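Visit Report: Open Day at the Stodier Rental Depot, Trarcombe
2019-06-12
Filed under: Venues and Suppliers, Member Visits

The association's spring program of supplier visits closed with an open day at the Stodier depot in Trarcombe. Stodier rents tables, seating, staging, linens and serving equipment to hotels, caterers and corporate event departments. Members had asked in March for a visit of this kind, as several of them are reviewing their rental agreements before the fall conference season.

The depot stands at the edge of town, beside the freight road, and is easier to reach by car than by train. Those who came by rail should note that the shuttle from Trarcombe station stops at the main gate, while visitor registration is at the side entrance on the north wall. The walk between the two is not well marked. Stodier has been told of this.

Registration and welcome

Guests were received in the customer showroom, where coffee and a light breakfast had been set out. The operations team gave a short talk on how an order moves through the building, from first quote to final invoice. Printed floor plans were handed out, and the group was divided in two so that the aisles would stay clear for the loading crews, who were working a normal shift.

The talk was plain and useful. Stodier now asks for a confirmed guest number 6 days before delivery. Changes after that point are accepted if stock allows, but they are priced as a new order. Members who work with late registrations will want to look closely at this clause. The staff explained that late changes are the main cause of short deliveries, and that the earlier deadline was brought in after a difficult holiday season.

The seating hall

The largest part of the depot is given over to chairs. According to the stock sheet on display, the hall held 3,332 banquet chairs on the morning of the visit, stored on wheeled carts and sorted by finish. Each cart carries a card showing when the chairs were last checked and by which crew. Chairs with a loose joint or a stained seat are pulled out and sent to the repair bench along the back wall.

Members were invited to try the Berkon line, a padded stacking chair that Stodier added to its catalog this year. Opinions differed. The seat is wider than that of the older model and most of the group found it comfortable for a long meeting. The back is rather upright, however, and the chair takes up more room at a round table. A planner who normally seats ten to a table should expect to seat nine, and to check the floor plan again before signing.

Table storage is in the adjoining hall. Round and rectangular tops are kept on edge in padded racks, with the legs folded. The crew showed how damaged edges are sanded and resealed, and answered several questions on weight and on the number of people needed to set up a large room in a short time.
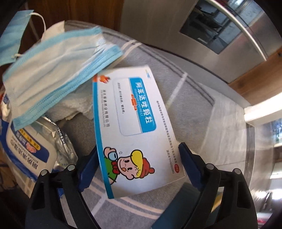
L. Zarei

Linen and serving equipment

The linen room is run as a separate department with its own entrance. Returned cloths are sorted by color and fabric before washing, and every piece is looked over on a lighted table after pressing. Small marks are treated by hand. Cloths that cannot be restored are cut down for use as packing material, so very little is thrown away.

Members who have had trouble with color matching were glad of the chance to compare samples. Cloths from different production lots can vary slightly in shade, above all in the darker blues and greens. Stodier will reserve a single lot for one event on request, but the request has to be made in writing at the time of the first order. It does not appear on the standard order form. The association has suggested that a line be added.

Serving equipment is washed, dried and packed in closed crates, with a count sheet in each lid. Clients are asked to sign the sheet on arrival and again on pickup. The group was shown how a crate should be repacked, with plates on their edges and glasses in their own dividers. Repacking errors are charged as breakage only when something has been broken, a point on which there had been some confusion among members.

The loading dock

The tour ended at the dock, where a delivery for a company dinner of some 1,000 guests was being prepared. Trucks are loaded in reverse order of setup: linens and centerpiece stands go in first, then serving crates, then chairs, with tables and staging nearest the doors. The dock supervisor keeps a drawing of each venue's entrance, elevator and loading hours. Where no drawing is on file, Stodier sends a member of staff to the venue beforehand at no charge.

Several members asked about evening pickups. These are offered within the Trarcombe area and must be arranged with the original order. The pickup window is two hours long, and the crew will leave if the room is still in use when it closes. Planners whose programs tend to run over – award dinners were mentioned more than once – may prefer a pickup the next morning, which is cheaper in any case.

Questions and discussion

Lunch was served in the showroom on equipment from the depot's own stock, and the discussion that followed was open and well attended. The main subjects were deposits, damage waivers and substitutions. Stodier confirmed that it may replace an item with one of equal or higher value without notice. Members were not fully satisfied with this answer, as an item of higher value may still be the wrong color or height for the room. The company agreed to take the matter back to its contracts department.

There was also a request for clearer photographs in the catalog, showing tables fully dressed and set in rooms of different sizes. The present pictures show single items only and are of limited help when presenting choices to a client.

Notes for members

Copies of the current price list, the linen sample card and the revised terms of rental are available from the association office. Sample cards must be returned. Members wishing to visit the depot on their own may do so by appointment in the mornings. Closed shoes are required beyond the showroom, and high-visibility vests are provided at the side entrance.

The fall program of visits will be sent to members with the next newsletter. Suggestions for suppliers to be included should reach the office before it goes to print.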